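콜테티, 중고 PC 분해용 로봇 키트 '스컬로' 대여 서비스 시작

최종 업데이트: 2022년 1월 30일

자동화 장비 업체 콜테티(Coltetti)가 폐기 PC와 중고 PC 해체 작업용 로봇 키트 '스컬로(Skullo)'의 대여 신청을 받는다고 밝혔다. 로봇 팔에 장착하는 그리퍼와 손목 카메라, 공구와 부품을 꽂아 두는 벽면 거치대, 작업 프로그램을 한 묶음으로 제공하는 상품이다. 로봇 팔은 포함되지 않으며, 이미 팔을 보유한 업체는 키트만 따로 빌릴 수 있다.

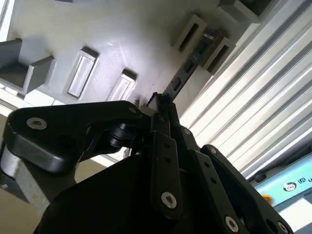 니자르 다르위시(Nizar Darwish)

스컬로가 겨냥하는 곳은 하루 처리량이 많지 않은 소규모 재활용 업체와 수리점이다. 대형 파쇄 설비를 들이기 어려운 사업장에서 메모리처럼 다시 팔 수 있는 부품을 먼저 골라내는 데 쓰도록 했다. 케이스를 열고 먼지를 터는 작업은 사람이 맡고, 그 뒤의 반복 작업을 로봇에 넘기는 방식이다.

콜테티는 첫 적용 대상으로 데스크톱 메인보드를 골랐다. 사무실 교체 물량이 꾸준히 들어오고, 같은 기종이 한꺼번에 나오는 경우가 많아 작업 순서를 저장해 두고 쓰기 쉽다는 설명이다. 새 기종이 들어오면 작업자가 슬롯과 커넥터 위치를 화면에서 한 번 지정해야 한다.

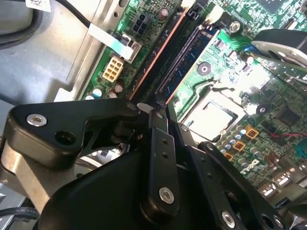
메모리 슬롯 가까이로 내려온 그리퍼. 파란색 모듈이 슬롯에 꽂혀 있다.

손가락은 끝이 좁은 링크 구조다. 회사 측은 부품 사이 간격이 좁은 보드에서 주변 커패시터를 건드리지 않도록 하는 데 개발 기간 대부분을 썼다고 말했다. 지난 10월부터 시험 사용에 참여한 재활용 업체 카라키(Karaki)는 컴퓨터 50대를 이 키트로 작업했다. 카라키 측은 메모리 분리는 쓸 만하지만 리본 케이블은 아직 손으로 빼는 편이 빠르다고 평가했다.

벽면 거치대는 사업장마다 배치를 바꿀 수 있다. 회색 패널에 홀더와 탭이 돌출된 형태로, 자주 쓰는 물건을 일정한 위치에 두면 로봇이 매번 같은 자리에서 집는다. 맞춤 패널은 주문 후 10일 안에 발송한다.
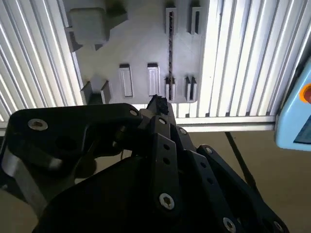
3D 프린팅으로 만든 거치 패널과 그 앞의 그리퍼. 뒤쪽 벽은 알루미늄 프로파일이다.

대여료는 월 2,000달러이며 최소 계약 기간은 2개월이다. 설치와 초기 교육은 유통 협력사 플레던스(Pledance)가 담당한다. 교육은 이틀 과정으로, 기종 등록과 비상 정지, 손가락 교체를 다룬다. 손가락과 나사류는 소모품으로 분류돼 대여료와 별도로 청구된다. 노트북용 작업 프로그램은 준비 중이지만 출시 시기는 정해지지 않았다.
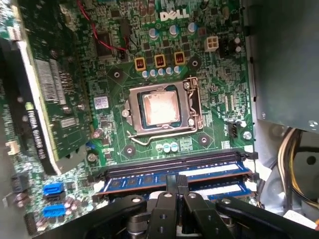 분리한 부품의 정상 작동 여부도 키트가 확인해 주나?

부품 검사 기능은 들어 있지 않다. 분리한 메모리는 사업장에서 별도의 검사 장비로 확인해야 하며, 콜테티는 검사 결과를 작업 기록에 입력하는 칸만 제공한다.

대여 신청은 콜테티 영업 창구와 플레던스 대리점에서 받는다. 신청서에는 보유한 로봇 팔의 기종과 주로 처리하는 컴퓨터 종류를 적어야 한다.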